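ホーム > 論文一覧 > モータースポーツ計測 > 3. 目視による周回記録の誤り

3. 目視による周回記録の誤り

3.1 対象とした大会

調査は、アマチュア選手が参加するモトクロス大会の予選と決勝で行った。会場はサレヒ（Salehi）の常設コースで、路面は砂混じりの土である。前日の散水の量によって、ゼッケンに付く泥の量が大きく変わる。この大会では、計測用の発信器による自動記録と、計測席の係員による手書き記録を併用している。正式な結果は自動記録から作り、発信器の脱落や電池切れがあった場合に限って手書き記録で補う。本節では、この手書き記録の誤りを扱う。

手書き記録は2名一組で行う。一人が通過した車両の番号を読み上げ、もう一人が用紙に書き取る。読み上げ役は計測線の少し手前、最終ジャンプの着地点が見える位置に立つ。出走台数は1組あたり最大40台で、スタート直後の1周目は車両が固まって通過するため、すべての番号を読み上げることは実際には難しい。ベテランの係員は先頭から順に読み、後方の集団は色と車種だけを控えておき、2周目以降の並びと照らして番号を補っている。この補完の手順は大会の規則書に記載がなく、係員の間で口頭で引き継がれてきた。

3.2 誤りの分類

自動記録と手書き記録を突き合わせ、一致しなかった通過を抜き出した。不一致は約400件であった。この中には、手書き側の欠落、順序の入れ替わり、番号の読み違いが含まれる。最も多かったのは欠落で、その大半が1周目に集中していた。順序の入れ替わりは、2台が並んで計測線を通過した場合に多く見られた。これは読み上げる順番の問題であり、番号そのものは正しく記録されている。

読み違いは件数としては少ないが、結果への影響は大きい。欠落であれば前後の周回から推定できるのに対し、読み違いでは、通過していない選手に1周が加わり、通過した選手から1周が失われる。発信器が脱落した選手についてこの誤りが起こると、順位の訂正に抗議の手続きが必要になる。 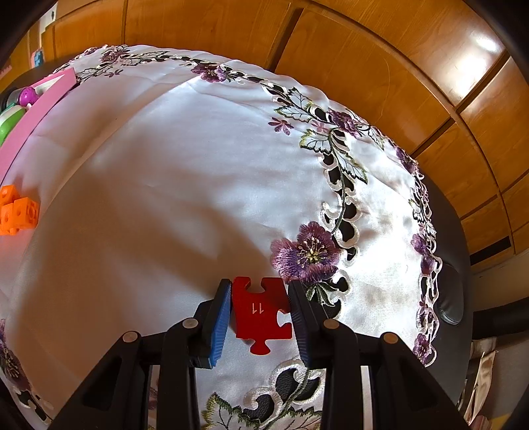

ゼッケンの読み違いは、数字の形が似ている場合と、数字の一部が隠れた場合とに分けて検討した。前者では3と8、1と7の組が目立ち、後者では泥が数字の下半分を覆った例が多かった。転倒後に車両を引き起こす場面や、前面のプレートが外れかけて回転したまま走行を続けた場面では、数字の上下も問題になる。このとき誤りの出やすさは番号によって異なる。図1の赤い駒の「11」は上下が逆になっているが、この番号は逆さのままでも同じ番号として読める。一方、6と9を含む番号では、逆さの表示がそのまま別の選手の番号になりうる。69のように回転しても同じ並びになるものは例外で、66と99が同じ組に出走していれば、プレートの向きを確かめない限り区別できない。小さく淡い色で記された数字は、向き以前に離れた場所から読み取れないことがあるため、文字の高さと地色との明暗差は別の要因として記録した。

3.3 係員への聞き取り

読み上げ役を経験した係員6名に、番号を判断する際に何を見ているかを尋ねた。全員が、数字だけで判断しているわけではないと答えた。ヘルメットの色、ジャージの柄、乗車姿勢、排気音などが手がかりとして挙げられた。特に排気音については、2ストロークと4ストロークが混走する組で有効だという回答があった。

計測主任のフィオナ・カーネギー（Fiona Carnegie）は、午前と午後でジャージを着替える選手がいると手がかりが失われ、午後の1周目に誤りが増えると述べた。自動記録との照合でも、午後の最初の組の読み違いは午前より多かった。ただし、午後は日射の向きが変わり、計測席から見て車両の前面が影になる。着替えと影のどちらがより強く働いたかは、今回の資料からは分けられない。

選手側の事情についても触れておく。アミルホセイン・ダネシュヴァル（Amirhossein Daneshvar）は、番号の書体を自分で選んでおり、過去に読みにくいという指摘を車検で受けたことがあると話した。市販のデカールには縁取りや影付きの書体が多く、ステディア（Stedia）のクラブが配布する手引きでは飾りのない書体を勧めているものの、強制力はない。ゼタス（Zetus）の大会では車検時に離れた位置から番号を読む確認を行うが、停止した清潔な車両が対象であり、走行後の状態は確認していない。

3.4 測定上の制約

本調査の正解は自動記録であるが、自動記録にも欠落はある。発信器の取り付け位置がフォークの内側に寄っている車両では、通過が検出されないことがあった。こうした通過は、ブリド（Brido）の映像記録で確認できたものだけを修正し、確認できなかったものは集計から除いた。映像は最終コーナーの外側から撮影されており、内側の車両が外側の車両に隠れることがある。このため、集団での通過に伴う誤りは実際より少なく見積もられている可能性がある。

また、読み上げ役と書き取り役のどちらで誤りが生じたかは、用紙だけからは判断できない。次節では、12月の大会で読み上げの音声を併せて録音した結果を用い、両者を分けて示す。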